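Unit 4 notes – Where the time goes: caches, memory, and why your loop is slow

Tuesday section. Same notes for both groups. Read before lab, bring the worksheet. If you missed Unit 3 get the notes on number formats from somebody, I'm not repeating them.

Quick recap

Processor does arithmetic fast. Memory answers slow. Gap has been growing for decades and most of the clever stuff on a modern chip is there to hide it. If you remember one thing from the unit, remember the gap.

Last week's question: "if the clock is 2 GHz, how long is one cycle?" Half a nanosecond. A good half of you had it upside down. Frequency up, cycle time down. Write it on your hand.

A trip to main memory, on the lab machines, call it 90 nanoseconds for our purposes. So 180 cycles waiting. Could have done a lot of adding in 180 cycles.

The physical layout

Worth having in your head before the diagrams. Processor in its socket, memory slots close by on either side or just on one, depending on the board. Wires between them are short on purpose. Signals take time to travel, and the longer the path the harder it is to keep everything lined up at speed.
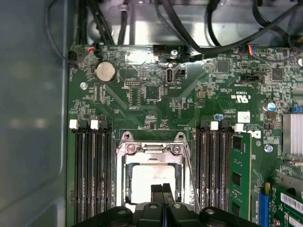
Fig. 4.1 – CPU socket with its metal bracket and retention lever, memory slots on both sides.

Caches are inside the processor package, so you won't find them by looking at a board. People ask every year. Older machines did have cache chips out on the board, which is where the confusion comes from I think.

The hierarchy

From closest to farthest:

Registers – a handful, named in the instruction itself. No waiting.
L1 cache – tiny, a few cycles. Usually split, one for instructions and one for data.
L2 cache – bigger, slower, still private to the core on most designs.
L3 cache – bigger again, shared between cores.
Main memory – the sticks.
Storage – a different world. Whole operating system tricks to avoid waiting on it.

Every step down you get more room and more delay. Costs less per byte too. Would be lovely to have everything in registers but there is no way to build that at a price or a size.

Why caches work at all – locality

Two kinds, both on the exam.

Temporal: you used it, you'll probably use it again soon. Loop counters, totals, the top of the stack.

Spatial: you used it, you'll probably use its neighbor soon. Arrays, walking through a string, instructions one after the other.

Caches lean on both. Keeping recently used stuff around handles the first. Fetching a whole line at a time handles the second. A line on our machines is 64 bytes, so ask for one 4-byte integer and you get 16 of them if the array starts on a line boundary. Free neighbors. Use them.

Worked example – rows vs. columns

Two-dimensional array in C, stored row by row. Sum all of it.

Version A: outer loop over rows, inner loop over columns. Walks straight through memory. One miss per line, then hits until the next line.

Version B: swap the loops. Now each step jumps a full row ahead. If the array is big enough, the line you fetched is gone by the time you come back for its neighbor. Could be a miss nearly every time.

Same additions, same answer. The Prasora handout has timings from last March: version A took 90 milliseconds, version B took 1,374. Your numbers will differ, the order shouldn't. If your B comes out faster either the array is too small or the compiler swapped the loops for you. Turn optimization off and try again.

Note for the Fortran people: columns are stored together there, so it's the other way round. Don't memorise "rows good." Think about what is next to what.

Average access time

Formula: hit time + (miss rate × miss penalty)

Say hit time is 1 ns, miss rate 2 percent, penalty 90 ns.
1 + (0.02 × 90) = 2.8 ns

Now miss rate 10 percent.
1 + (0.10 × 90) = 10 ns

From 98 percent hits to 90 percent hits, which sounds like nothing, and the average went up more than three times. Common exam mistake is putting the hit rate in where the miss rate goes. If your answer comes out near 90, that's what you did.

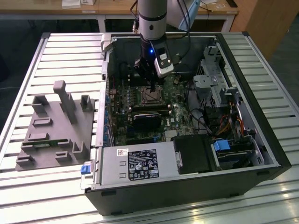

With two levels of cache the miss penalty of the first is just the average time of the second. Work from the outside in. Do L2 first, get a number, plug it into L1. Don't try to do it in one line, teh brackets will eat you.

Kinds of misses

Compulsory – first time anyone asked for it. Had to happen. Prefetching can help.
Capacity – you're using more data than fits.
Conflict – it would fit, but too many things want the same slot.

Direct-mapped cache: each block of memory has exactly one place it can go. Cheap, fast, lots of conflicts. Fully associative: goes anywhere, but then you have to search everywhere. Set associative is the compromise – pick a set from the address, then anywhere within the set. Draw the three side by side, it makes more sense on paper than in words.

Splitting up the address: low bits are the offset inside the line, middle bits pick the set, the rest is the tag. 64-byte lines so six offset bits. We'll do four of these in lab and you'll be sick of them.

Writes

Short version, more next week.

Write-through: every write goes to cache and on to the next level. Simple, a lot of traffic.
Write-back: write to cache only, mark the line dirty, send it down when it gets kicked out. Less traffic, more bookkeeping.

With several cores write-back gets messy, two cores can hold a copy of the same line and one changes it. That's coherence, Unit 6.

For lab

Log in with the Takero accounts, not your own. Timing program is in the Flolo folder, called olatunji for reasons lost to history. Run it with an array side of 1,820 first, then try smaller. Record both loop orders. Plot time per element against size, and mark where the line bends. There may be more then one bend. Guess which cache each one belongs to and write down why.

Close your browser before timing. Run each size several times and take the middle value.

Problems to hand in

1. Hit time 2 ns, penalty 90 ns. What miss rate gives an average of 6.5 ns?
2. Cache with 64-byte lines and 128 sets. How many index bits? What's left for the tag in a 32-bit address?
3. Write a loop with good temporal but poor spatial locality. Any language.
4. A linked list and an array hold the same values. Explain why walking the list can be slower, even with the same number of elements.

For 4, a paragraph is enough. Talk about lines, and where the nodes end up in memory. "Pointers are slow" gets no marks.

Reading: cache chapter up to the section on replacement policies. Skip the bit on victim caches unless you're curious. Answers to 1 and 2 go up after the hand-in.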